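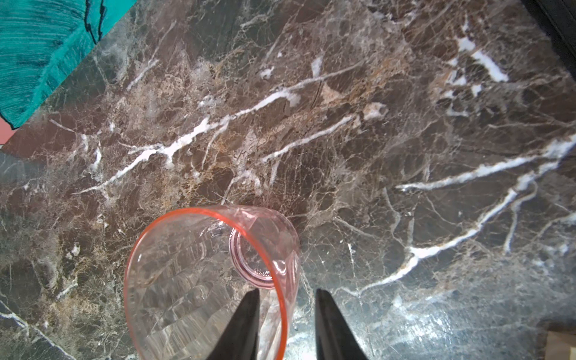
What limits the working life of a wire rope on a yard crane? In the three cranes studied here it was bending over the sheaves, made worse by side pull when operators dragged a load toward the hook before lifting it.

4.2 Rope wear at the Brumholm yard

The Brumholm yard handles plate, coil and mixed scrap with three outdoor cranes. All three use the same rope construction on the main hoist. Crane A works mostly with a magnet, Crane B with a grab, and Crane C with a plain hook and chains. Ropes were inspected at intervals of 30 operating hours from April onward. At each inspection the rope was wiped clean over its working length, the diameter was taken at fixed points, and broken wires were logged.

The first broken wires were found on Crane B after 733 hours. They lay in the length of rope that runs over the equalizer sheave when the grab is at mid-height. Crane A reached almost 2000 hours before its rope showed any broken wires in the same zone.

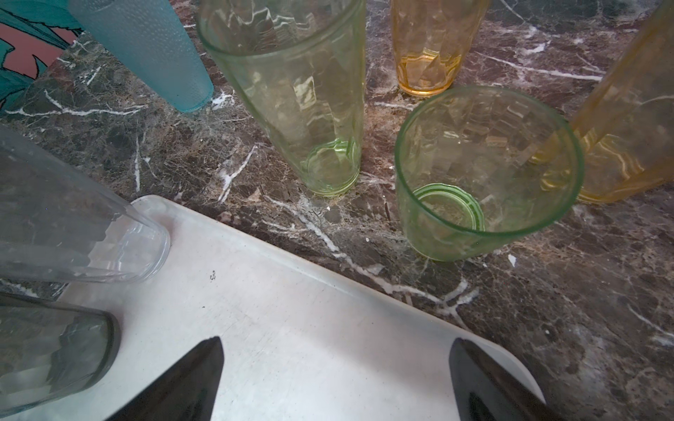

The difference can't be put down to load alone. Crane A lifts more weight per shift than Crane B, but its loads come up straight. The grab on Crane B is often lowered off center, and the rope then enters the drum groove at an angle. Scuffing on the groove walls was clear at the left end of the drum and absent at the right - which matches the side of the yard where the pile is highest.

Lubrication was also checked. The dressing used on all three cranes was Sengar, applied by brush. 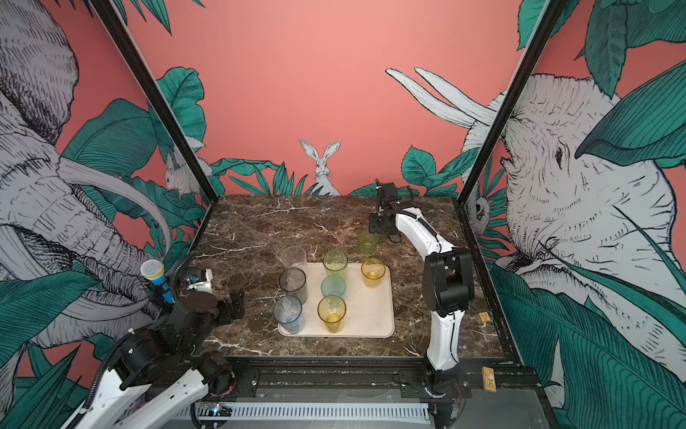

Hideaki Wada has argued that brushing leaves the rope core dry, and that our diameter readings may reflect core breakdown as much as outer wear. We did not open the ropes in service, so we can't rule this out. The discarded rope from Crane B was later cut at two points. The core was dry at one and greased at the other.

Figure 7. Rope diameter against operating hours, Cranes A to C.

Crane C falls between the other two. Its record is less complete, as the hour meter was replaced partway through and the old reading was not kept.

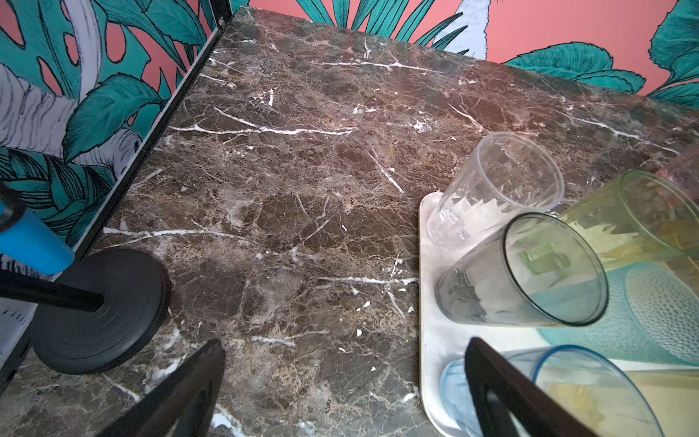

In the view of Merike Jankauskaitė, the Crane C data should be left out of the fit altogether. We have kept them in Figure 7 as open circles and left them out of the wear rates given in Section 4.3.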